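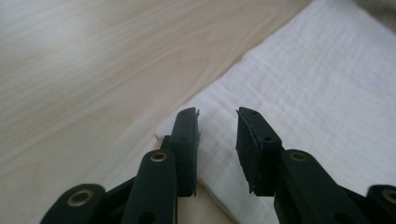
4 Beschaffungsplanung und Kostenstruktur

4.1 Ausgangslage

Die Planung der Geräteausstattung erfolgte in zwei Stufen. In der ersten Stufe wurde der Bedarf der beteiligten Arbeitsgruppen erhoben, in der zweiten wurde er mit den verfügbaren Mitteln abgeglichen. Gegenstand des vorliegenden Abschnitts ist die Ausstattung für die Aufzeichnung von Handhabungsvorgängen an textilen Materialien mit handgeführten Zweibackengreifern. Die Anschaffung stationärer Roboterarme war bereits in einem früheren Projektabschnitt abgeschlossen worden und wird hier nur insoweit berücksichtigt, als sich daraus Anforderungen an die Kompatibilität der Greifer ergeben.

Die Mittelverwendung unterlag den internen Vergaberichtlinien der Einrichtung. Geräte und Verbrauchsteile werden nach diesen Richtlinien in getrennten Titeln geführt. Eine nachträgliche Umschichtung zwischen den Titeln ist nur auf begründeten Antrag möglich und nimmt erfahrungsgemäß mehrere Wochen in Anspruch. Für die Planung hatte dies zur Folge, dass der Bedarf an Ersatzteilen bereits vor Beginn der Aufzeichnungen festgelegt werden musste.

4.2 Anforderungen an die Greifer

Die Anforderungen wurden in Abstimmung mit Leena Nurmi (Versuchsplanung) und Uriel Leiva (Gerätetechnik) formuliert. Gefordert waren eine parallele Führung der Backen, austauschbare Greifauflagen mit hohem Reibwert, eine Betätigung ohne elektrischen Antrieb sowie eine Bauform, die sich mit den vorhandenen Werkstattmitteln instand setzen lässt. Auf eine integrierte Kraftmessung wurde verzichtet. Sie hätte den Stückpreis erheblich erhöht und war für die vorgesehenen Auswertungen nicht erforderlich.

Textile Materialien stellen an die Greifauflagen besondere Ansprüche. Dünne, gekreppte Gewebe werden in der Regel an einer Kante oder Falte erfasst, wobei die Auflagen häufig auch über die Unterlage geführt werden. Abbildung 1 zeigt einen der Greifer mit geöffneten Backen über einem weißen, gekreppten Tuch auf einem hellen Holztisch. An der Auflage der linken Backe ist die Innenkante im oberen Bereich leicht ausgefranst.

Abbildung 1: Handgeführter Zweibackengreifer über einem Stofftuch. An den schwarzen Gelenkhebeln sind messingfarbene Ösen zu erkennen.

Für die Beschaffung ist der Zustand der Auflagen insofern von Bedeutung, als diese in den eingeholten Angeboten unterschiedlich behandelt wurden. Ein Teil der Anbieter führte sie als Bestandteil der Backe, die im Bedarfsfall vollständig zu ersetzen wäre, ein anderer Teil als gesondert bestellbares Verbrauchsteil. Der Unterschied wirkt sich auf die Anschaffungskosten kaum aus, auf die laufenden Kosten hingegen deutlich.

4.3 Angebotsvergleich

Es wurden Angebote der Firmen Prutetti, Huttunen und Naseck eingeholt. Als Vergleichsgröße diente ein Satz aus 2 Greifern einschließlich der Erstausstattung mit Auflagen. Das Angebot von Naseck enthielt den niedrigsten Grundpreis, sah jedoch ausschließlich den Austausch vollständiger Backen vor und wurde daher in der Gesamtbewertung zurückgestuft. Prutetti bot einzeln lieferbare Auflagen an, konnte die Gelenkteile aber nur als vormontierte Baugruppe bereitstellen. Bei Huttunen waren sowohl Auflagen als auch Hebel und Lagerbuchsen als Einzelteile erhältlich. Der Grundpreis lag dort mit 500 Euro je Satz über demjenigen der Mitbewerber.

Der Zuschlag wurde an Huttunen erteilt. Ausschlaggebend war die Betrachtung der Kosten über die gesamte Laufzeit des Vorhabens -- ein Verfahren, das die Vergaberichtlinien zulassen, sofern die zugrunde gelegten Annahmen schriftlich dokumentiert werden. Die Dokumentation wurde im September abgeschlossen und der Beschaffungsstelle zusammen mit den Vergleichsangeboten übergeben.

4.4 Ersatzteile und laufender Bedarf

Für die laufenden Kosten wurde ein Ersatzteilpaket im Wert von 233 Euro je Satz angesetzt. Es umfasst Auflagen, Lagerbuchsen und Befestigungsmaterial. Hebel wurden nicht auf Vorrat beschafft, da sie bei Bedarf einzeln nachbestellt werden können. Beschafft wurden insgesamt 4 Sätze, sodass sich für Greifer und Ersatzteile zusammen ein Betrag von 2.932 Euro ergibt. Versandkosten sind darin nicht enthalten und wurden aus dem allgemeinen Sachmitteltitel gedeckt.

Die Festlegung eines starren Wechselintervalls für die Auflagen wurde erwogen, aber nicht umgesetzt. Die Beanspruchung hängt stark vom Gewebe, vom Untergrund und von der Arbeitsweise der bedienenden Person ab. Stattdessen ist vor jeder Aufzeichnungsreihe eine Sichtprüfung vorgesehen, deren Ergebnis in der Bestandsverwaltung Jelo vermerkt wird. Als Kriterien gelten Ausfransungen an den Innenkanten, Ablösungen der Auflage von der Backe und ein fühlbares Spiel in den Gelenken. Über den Austausch entscheidet die Gerätetechnik.

Arbeitstische und Textilproben wurden nicht neu beschafft. Vorhandene Tische mit heller Holzoberfläche erwiesen sich für die vorgesehenen Arbeiten als geeignet, und die Proben konnten aus dem Bestand der beteiligten Gruppen entnommen werden. Hierdurch wurden Mittel frei, die als Reserve im Gerätetitel verblieben.

4.5 Einschränkungen der Planung

Die dargestellte Kalkulation beruht auf den Angebotspreisen zum Zeitpunkt der Vergabe. Preisänderungen bei Nachbestellungen sind nicht berücksichtigt. Ebenfalls unberücksichtigt bleibt der Personalaufwand für Sichtprüfung, Austausch und Dokumentation, der nach den geltenden Regelungen der Grundausstattung zugerechnet wird. Bei einer Vollkostenrechnung wäre er gesondert auszuweisen.

Weiterhin lässt sich der Bedarf an Auflagen nur eingeschränkt auf andere Materialgruppen übertragen. Für Vorhaben mit überwiegend harten oder scharfkantigen Objekten -- etwa Küchengerät oder Werkzeug -- wäre das Ersatzteilpaket neu zu bemessen. Es wird empfohlen, in solchen Fällen zunächst einen einzelnen Satz zu beschaffen und die Menge der Verbrauchsteile erst nach einer Erprobungsphase festzulegen. Die haushaltsrechtliche Zulässigkeit einer solchen gestuften Beschaffung ist vorab mit der zuständigen Stelle zu klären.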